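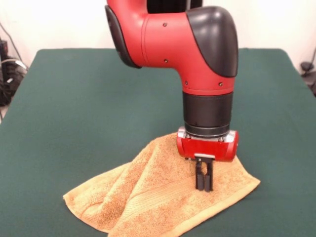
Todholm extends Contreras towel range with tan-orange terry and a revised folding guide

Murport, February

Todholm, the household and contract linen supplier, has added a tan-orange shade to its Contreras range of terry-cloth towels. The new colour is available to trade customers from the end of the month and to retail customers in spring.

The Contreras range is made from 100 per cent cotton terry with loops on both faces. The tan-orange towel is supplied in the same 3 sizes as the existing shades: face, hand and bath. Construction, hem width and packing quantities are unchanged, and current stock codes carry over with a new colour suffix.

The shade replaces the former Contreras amber, which was withdrawn last year after customers reported visible differences between dye batches. Todholm has moved dyeing of the range to its Pistell works, where each batch is now compared with a retained master piece under daylight and under warm indoor lighting. Batches that fall outside the agreed tolerance are re-dyed in a darker shade.

"The earlier amber was difficult to hold from one batch to the next," said Raymonde Gill, product manager for bath linen at Todholm. "A customer who bought bath towels in one season and hand towels in the next could end up with a set that did not match. The new recipe uses fewer dyes and is easier to control."

Washing and drying

Todholm recommends washing the towels at 60 degrees before first use, separately from white and pale items. Fabric softener should be left out, as it coats the loops and reduces absorbency. The towels may be tumble dried on a medium setting or dried on a line. They should be shaken out while damp to lift the pile. Ironing is not required.

Folding guide

A revised folding guide will be packed with every trade carton. It covers towels that come out of the dryer crumpled, and sets out the following sequence:

Place the towel on a clear, flat table.
Find one corner and follow the hem to the next.
Open the towel to its full width and smooth it from the centre outwards.
Fold the long sides inwards so that the hems meet.
Fold in half, then in half again, keeping the folded edge to the front of the shelf.

The guide also gives stack heights for open shelving. Bath towels should be stacked no more than 8 high, as taller stacks compress the pile of the lower towels and tend to lean.

"Most of the questions we receive from laundries concern storage," said Ulises Espinoza, technical adviser at Todholm. "Terry is thick at the hem, and a stack folded with all the hems on one side will tip. Alternating the direction of each towel corrects this."

Availability

Trade orders for the tan-orange shade can be placed through the Murport sales office. Cut samples and a printed shade card are available on request. Existing account holders will receive the revised folding guide with their next delivery.

Notes to editors

Todholm supplies towels, bath mats and bed linen to shops, guest houses and laundries. The Contreras range is also sold in white, slate and moss.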